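How to Write Safety Rules for a Simulated Robot Cell (and Keep Them When You Go Real)

If you have just built your first simulated work cell, congratulations! You have an arm, a pedestal, some kind of fixture, and a floor that doesn't need sweeping. Now comes the part I love most, which I realize makes me a bit odd: writing the rules the cell has to live by.

Most beginners skip this. The arm can't hurt anyone, the fixture costs nothing, and if something goes wrong you press reset. But the habits you build in simulation walk right into the lab with you. I've watched people tune a beautiful motion for weeks and then find out on day one with real hardware that it swings the elbow straight through the spot where an operator stands. A page of rules, written early, would have caught it before lunch.

This tutorial takes you through the way we do it on the Tanamum project, where the task is bathroom fixture handling: reaching around large smooth ceramic shapes, lifting lids, that sort of work. The method fits any cell with a fixed arm.

What you need

A simulator that reports joint positions, contact forces and link-to-object distances. We use Saltavetti, but any of the common ones will do.
A robot model with collision shapes you trust.
The arm maker's manual for the real robot you plan to use.
A plain text file. Please don't start with a spreadsheet!
An hour without interruptions.

Step 1. Write down what the cell is for

One paragraph, in everyday words. Ours reads: "A fixed arm on a pedestal works next to a bathroom fixture. It moves the lid and touches nothing else. People may come near the cell only when the arm is stopped."

That last sentence does an enormous amount of work. It tells you whether you are designing for a fenced machine or for shared space, and the two lead to very different limits. If you plan to share space with people, you'll be reading the standards on collaborative operation as well as the general ones. ISO 10218 is the place to begin for industrial robots, and ISO/TS 15066 has long been the companion reading for collaborative work. Check which editions apply where you are before you copy any number out of them. Standards get revised, and old PDFs live forever on shared drives.

Step 2. Fix the base and call it zero

Every distance in your rules should be measured from one point, and the middle of the arm's base where it meets the pedestal is the natural choice. Write it at the top of the file. Write down which way x, y and z go, too.

Then lock the pedestal. Make it a static body, give it the same size as the real one will have, and don't let anybody nudge it to make a task easier. If the arm can't reach, that's a finding! Log it, talk it over, and move the base as a deliberate change with a new version number on the file.

Step 3. Choose a home pose

The home pose is where the arm starts, where it ends, and where it goes after a stop has been cleared. I like a tall, gathered pose with the wrist well above anything the arm could bump into. It's easy to recognize from across a room, and it gives you a clear view of any drift between runs.

Three things to check before you commit to one:

Is there a straight, slow path from home to the first working pose that keeps every link away from the fixture?
Does the pose stay away from joint limits and singularities? A perfectly straight arm looks terrific and can be miserable to plan from.
Can the real arm hold it with the brakes on and the tool attached? 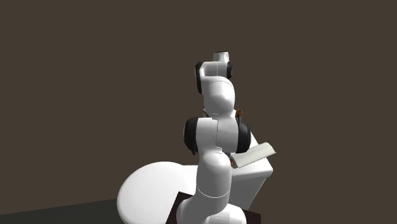 Once home is settled, save it as a named pose and use the name everywhere. Typing six joint angles into four different scripts is how you end up with four different homes. Our file has one line for it, and every script reads that line at startup.

Step 4. Draw the keep-out zones

A keep-out zone is a shape the arm may never enter, and you should have one for every large object plus one for the places where people will stand. Start with simple boxes. They're rough, they waste a little space, and they're wonderfully easy to reason about.

Curved fixtures need some care. A rounded rim or bowl will tempt you to wrap the zone tightly around its surface so the arm can sneak past. Resist for now. Put a box around the whole thing, see whether the task still works, and trim only the side you need. Each trim gets its own line in the file with a short note.

Remember that the zone applies to the whole arm. People check the tool tip over and over and forget the elbow, which on most arms is a big, wide lump that swings out just when you're looking at the other end. Test every link against every zone, and test at each simulation step, not only at waypoints.

Thin parts deserve a zone of their own. Lids, flaps and covers move, so the zone has to move with them. Attach it to the hinged body and let the simulator carry it along. Small loose items can share one zone if they sit close together.

Step 5. Set speed and force limits

Now for numbers! We use a two-level scheme. Outside the working area the arm may travel at up to 500 millimeters per second at the tool. Within the working area it drops to 22. Yes, that is very slow, and yes, you'll be grateful the first time a grasp goes wrong on real ceramic.

These are our project's numbers. They come from our risk assessment, with our tool and our fixture. Please don't paste them into yours. Do the assessment, use the limits it gives you, and write down where each one came from.

For contact, decide two things: which contacts are allowed, and how hard they may be. "Tool touches lid" is allowed. "Any link touches bowl" is not, at any force. Then let the simulator stop the run when a forbidden contact appears. Stopping is much better than logging a warning, as warnings pile up and people learn to scroll past them.

A word on simulated force readings: treat them as hints. Contact models differ a lot, and a small change in stiffness or time step can send the peak value anywhere. Use them to compare one run with another in the same simulator, and save the real limits for a measurement on real hardware.

Step 6. Write the stop rules

Your cell needs at least two kinds of stop. One brings the arm to rest under control and keeps it ready to go on. The other takes away its power to move. Model both, even though the second feels silly in a simulation. You want to know where the arm ends up, how far it travels while stopping, and whether it sags onto the fixture.

Then write the rule for starting again. Ours says that after any stop a person looks at the cell, confirms that it's clear, and starts the slow return to home by hand. No automatic restart, ever. In simulation, "looks at the cell" means opening the viewer and turning the camera until you can see behind the arm. One view is seldom enough, and the arm itself loves to hide the very thing you need to check.

Step 7. Turn every rule into a test

This is the fun part! Go down your text file and write one automatic test per rule. A rule that can't be tested needs rewording. "The arm should move carefully near the fixture" becomes "tool speed stays under the working limit whenever any link is inside the working area."

Run the whole set with varied conditions: shift the fixture a little, change the starting lid angle, add noise to the joint readings. We do 1588 runs before any change is accepted, a number that fell out of our grid of variations and has stuck ever since. Yours can be smaller. What matters is that the same set runs every time.

When a test fails, keep the seed and the starting state so anyone can replay it. Ingegerd Ljungberg, who reviews our rule files, won't even open a failure report without them, and she's right.

Step 8. Get a second reader

Hand the file to somebody who hasn't worked on the cell and ask them to break it on paper. Where could a person reach in? What if the lid is already open? What if the fixture isn't there at all? Our second reader at Flerix found 5 gaps in the first version, and one of them was a zone attached to the wrong body, so it stayed behind when the lid moved. Every test had passed.

Moving to the real arm

Start over with the risk assessment. I mean it! Simulation gives you a great draft and a set of well-aimed questions, but guards, emergency stops, cable runs and floor fixings all have to be judged on the real thing by someone qualified to judge them.

Then run your rule tests again with the real controller, at the lowest speed it offers, with no fixture in place. Put the fixture back when that's clean. Compare the home pose by eye and by joint reading, then measure the stopping distance and write it next to the simulated one. The two won't match exactly. If the real distance is longer, the zones grow.

Keep the file in the same repository as the code, give it a version number, and change both together. Our Tanamum file went through its last big rewrite in June, when we changed tools, and the Yurchenko cell now uses the same layout with its own numbers. If you adapt it for a mobile base, I'd be very glad to hear how you handled Step 2.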